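Rarker Summit Interpreter Headset, reviewed
31 October 2009

I have now worn the Rarker through 4 foreign ministers' meetings, one of which lasted until breakfast, and I feel qualified to have opinions about its ear pads.

The idea is simple enough. You sit in the press gallery, pick your language on the dial, and hear a delegate from Urov object to paragraph nine in something like your own tongue. The old Kneževič set did this too, with a hiss that made every statement on fisheries sound like it came from the bottom of the sea.

Sound is the Rarker's strong point. I caught every word of a speech on visa quotas, including several I could have done without. The dial clicks firmly and has room for more channels than most unions have members. Battery life is good for around 500 minutes, or one opening round of remarks.

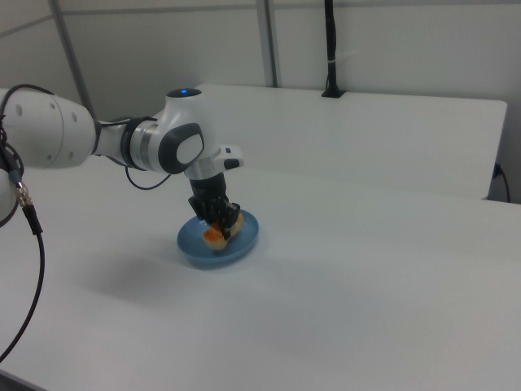 White arm with a black two-finger gripper, and a shallow blue plate on the table.

Comfort is another matter. The headband was designed for a head of state, meaning one that gets to leave early. By the second hour it pinches. Jhun Dumlao, who sat next to me in December and covers trade for a rival paper, padded his with a folded communiqué and said it was the best use he had found for one.

The mute button is too close to the volume. I missed a walkout this way.

Then there's the price. Jumow sells the single unit for $300, and a carrying case is extra. The case is ugly but it closes.

Buy it if your desk is paying. If you're paying, keep the Kneževič and sit near someone who takes good notes.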